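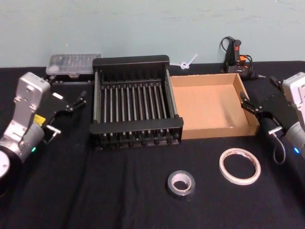
A dark cloth on a black tabletop, with a pale blue-gray wall behind.

Why Do Dark Things Look Dark?
Text: Elaheh Shirazi. Checked by: Davoud Hashemi.

To see an object, your eye needs light from it. A lamp makes its own light. A cloth, a table or a wall does not. It can only send on some of the light that falls on it from the Sun or a lamp.

What happens to the light

When light hits a surface, part of it bounces off. This is called reflection. Part of it goes into the material and stops there. This is called absorption. With thin or clear materials, such as window glass, part of the light also passes through to the other side. This is called transmission.

Suppose 1,000 tiny packets of light land on a piece of dark cloth. The packets are called photons. If 64 of them bounce off, the cloth has absorbed or let through the other 936. A pale wall in the same room might reflect more than half of the photons that reach it. Your eye receives many more photons from the wall than from the cloth, and your brain reports the wall as light and the cloth as dark.

Real surfaces receive far more than 1,000 photons. Even a dim room has more of them than anyone could count in a lifetime.

Where color comes from

White light is a mixture of all the colors of the rainbow. A red apple absorbs most of the green and blue light and reflects most of the red. Snow reflects nearly all the colors in equal amounts and looks white. Gray is a middle case — the surface reflects all the colors about equally, but not very much of any of them. If slightly more blue comes back than the other colors, the result is a blue-gray.

Black is what you see when very little light of any color comes back. A black object still reflects some light. That is why you can make out folds in black clothing: the parts that face the lamp send back a little more light than the parts that face away.

Smooth and rough surfaces

A smooth surface reflects light mostly in one direction, like a ball bouncing off a flat floor. If your eye is in the right place, you see a bright spot called a highlight. Polished black shoes can show a white highlight for this reason.

Cloth is made of threads, and threads are made of fibers. Light that bounces off one fiber often hits another. Each time, more of it is absorbed. Velvet has many short fibers standing upright, which trap light well, so black velvet looks darker than black paper.

Where the light energy goes

Light carries energy. When a material absorbs light, the energy usually turns into heat. A dark car seat in sunlight gets hotter than a pale one for this reason.

Try it

You need 2 sheets of paper, one black and one white, and a sunny windowsill. Put the sheets side by side in the sun at noon. After half an hour, touch each one with the back of your hand. Write down which is warmer.

Words to know

Absorb: to take in.
Fiber: a very thin strand of material.
Photon: the smallest packet of light.
Reflect: to send back.
Transmit: to let through.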